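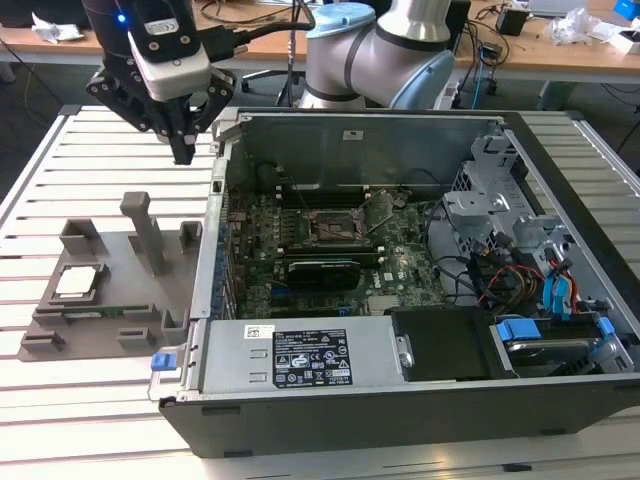

Heikki Väisänen wrote back overnight that the rate mismatch is in the feed and the review text has nothing to do with it, and that we should stop looking at the scraper until the room-type codes are fixed. Agreed in part. The codes come first. The scraper still drops the second half of some reviews.

Thu 1 October

Guest house listings, Jemden batch

Reran the import on the 200 listings from Rolto. Same settings as the last run except the nightly rate is now read from the "from" field and not from the calendar. Results:

- 82 listings have a single room priced higher than the double in the same property. Most of these are wrong.
- 12 have no single at all but show a single price anyway.
- 11 have breakfast marked both included and extra.

Checked the first few of the 82 by hand against the properties' own websites. The pattern is the code SGL-D. Rolto uses it for a double room sold to one guest. Our table maps it to a single. So a room with a double bed and a sea view ends up as the cheapest category, carries the double's price, and pushes the real single off the listing page. Guests then book a "single", get a double, and are happy, or they look for the single and can't find it, and leave.

Changed the mapping: SGL-D now goes to "double, one guest". SGL stays as it was. Haven't touched SGL-C. I think C is "compact", but two properties seem to use it for "courtyard". Need an answer from Rolto before mapping it. Until then it falls through to "other", and that sorts last.

The calendar rates still need to go back in at some point. The "from" rate is the lowest of the season and will look wrong to anyone booking a weekend.

Review text

Truncation is at the first semicolon. Dikden exports with semicolons as the separator and does not quote the review field, so anything after one gets read as the next column (reply from owner). That explains the owner replies that begin in the middle of a complaint about the shower. Two options:

1. Ask Dikden for tab-separated export. They offered this last year and I don't know if it still exists.
2. Rejoin columns on our side whenever the row has too many. Works if the owner reply is empty, otherwise it is a guess.

Doing 1 first. Wrote to their support address before lunch. Not going to write option 2 unless they say no.

Ratings

Dikden scores are out of 10, Rolto's are out of 5 with half steps. We double the Rolto score and average. This favors Rolto properties at the top end, where a 4.5 becomes a 9 and a 5 becomes a 10 with nothing in between. On the listing page a small inn with three reviews and a 10 sits above a hotel with a long record and a 9.2. Suggest we show the scores separately with the source named, and sort on review count inside each band. Needs a decision before the page goes live again. I would rather not ship a blended number we can't explain to an owner on the phone.

Location tags

"Near station" is set by straight-line distance. For the river towns this is useless - the station is often on the other bank and the nearest bridge is a long walk. Kong has walking distances in its map extract and the license covers our use. Loaded the extract for one town as a test. The tag came off several properties and all of those removals look right on the map. It also came off one that is next to the footbridge, so the footbridge is probably missing from the extract. Reported it through their form. Left the old tag on that property by hand, marked in the overrides file with today's initials.

Did not test "near museum". Same method should apply, but the museum points sit in the middle of the building and not at the entrance, and for the large ones that matters.

Open

- SGL-C meaning, ask Rolto
- tab export, waiting on Dikden
- breakfast conflict: proposal is to show neither and send the owner a form. Heikki prefers "extra" as the safe choice. Not settled.
- parking field is empty for the whole batch. Was it empty in the last one too? Check the old dump.
- the twelve phantom singles: rerun after the mapping change and see how many are left before doing anything by hand

Mapping change is on the test copy only. Old table saved next to it with the suffix _prev. Don't run the nightly job against the test copy, it overwrites the overrides file.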